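Notebook, Nov 3, 2025
Harb commission: felt heron, standing

Wings are on! I've been putting this off since August and they went on in one sitting. The trick was leaving the shoulder fibers long and unfelted, then working them into the body with the 38 gauge needle after the wing itself was firm. My old way (stitch first, felt over the stitches) always left a ridge you could feel with a thumb.

Weights so far: body 176 g, wings and neck 170 g. A bit top-heavy, so the feet need to do some work.

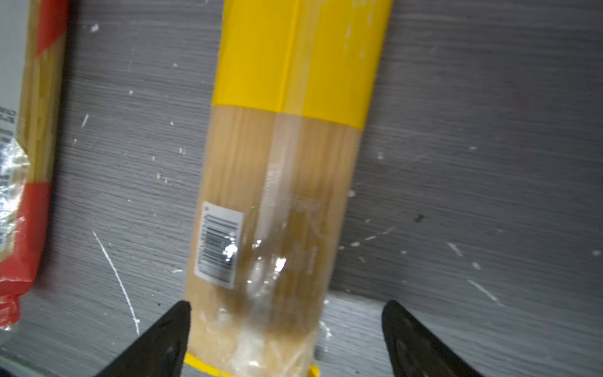
Spaghetti, yellow pack.

Neck wire next. Krešimir swears by doubling it and twisting with a hand drill, and I am a convert. The twisted pair holds a curve so much better than the single thick wire, and the wool grabs it right away, no pipe cleaner layer needed. I bent the S shape over a jam jar, then opened the lower curve a little by hand. 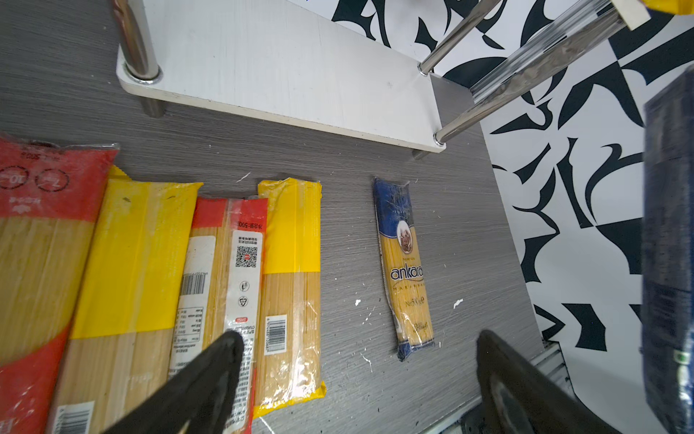

Went too tight on the first wrap below the head and had to peel it back. Second try I laid the roving on in thin strips, all running the same way, and it came out lovely and smooth. Hiba, if you're reading this: your gray blend is perfect, please write down the recipe before you forget it again!

Eyes: tried the 2 glass pairs from Kolach. The amber ones win easily. The black pair made him look like a pigeon. 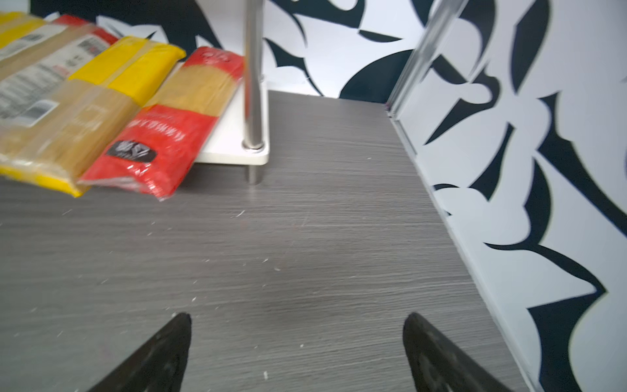 300 words · 2 min read

Still to do: legs (wire, floral tape, then a thin coat of the yellow-gray wool), beak, and the long chest feathers. I want to try combing those out of loose locks and anchoring only the top ends, so they move when you pick him up. Testing on a scrap first.

Jahangir, can I have the big foam block back on the bench by Thursday? The legs need something deep to stand in while I wrap them.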